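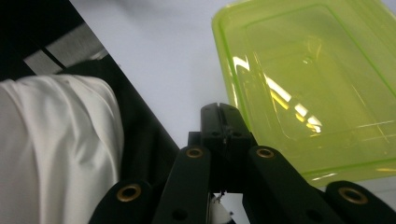 Bench notebook, Vuritstead workroom
September 15, 2026

Kept the green tub for the small goods today, on the right side of the table where it has lived all month, with the white cloth over on the left. I know some of you would like it the other way around, and I'm happy to try it once we are through this batch, but I didn't want to change the layout and the pace in the same week. The hand tool takes getting used to as it is.

Did 50 pick and place runs before lunch with the hand gripper and 25 after. My thumb was the first thing to complain, as usual. I've started resting my elbow on the table between runs and it helps a good deal more than the wrist strap did, so if you're on the bench tomorrow please give it a try and write down what you think. The brass bushings on the finger arms got a drop of oil each first thing, and I wiped them off with a paper towel afterward so nothing would get onto the cloth. Please don't use the spray can for this, it goes everywhere.

The running total for the small goods is 259, counting today. I had hoped for more by the middle of the month, but we lost most of a morning to the Gelau software update and I'd sooner have a smaller number of runs I trust. I threw out 3 of mine this afternoon where I knew I had hesitated over the tub and gone back for a second try. They would probably have been fine. Still, if the Dristora cell is going to learn its manners from us I'd like it to learn the good ones!

Now for the longer part, which I promised at the Monday meeting that I would write down and then kept putting off.

The question that keeps coming up at coffee is what happens to the packing table once the Dristora cell is taking the small goods. I've done that table for a long time and I have feelings about it, so take this as one person's notes. The plan as I understand it is that the cell starts in October, on the early shift only, and only on the Caruso orders, the ones with the same few items in them over and over. Those are the orders that wear people out. By the end of a Caruso morning I couldn't tell you my own phone number, and I don't think anybody will shed a tear over handing those across.

What I will miss is the talking. Packing is a job where two people stand across from each other and their hands are busy and their heads are free, and a lot of what gets sorted out in this building gets sorted out there (who is swapping shifts, which supplier has started sending crushed boxes again, whose kid has the flu). A person minding the cell stands by themselves and watches a screen. I tried it for a full shift during the trial and came home more tired than after lifting, and a bit low, if I'm being truthful about it. So I have asked for the screen to be moved next to the returns bench so that whoever is minding it has company. The answer was a maybe, depending on the cable run. I intend to keep asking.

The other thing is the know-how. When I recorded runs today I noticed how much I do without thinking: I slow down as I come over the rim, I tip my wrist a little before I let go, and I come in lower for anything thin. Some of that gets into the recordings and some of it surely doesn't. I'd like us to keep a page at the back of this notebook where anyone on the bench writes down these little habits as they notice them, in whatever words come to hand. It would be good for the new people too, cell or no cell, and I've started the page with my own.

On pay and hours, I only know what we were all told, that the bench hours count as regular hours and that the grade stays the same for anyone who moves over. I've asked for it in writing and will tape the letter inside the front cover when it comes.

For tomorrow:
Tighten the screws on the front of the jaw block before starting, even if they feel fine.
Fresh cloth from the shelf, and put the old one in with the wash.
Start with the flat items while everyone's hands are rested.
Try stopping for five minutes after every set, away from the table, and note whether the last set is any steadier for it.

I left the spare bushings in the top drawer with the small screwdrivers. The drawer sticks, so lift it a little as you pull.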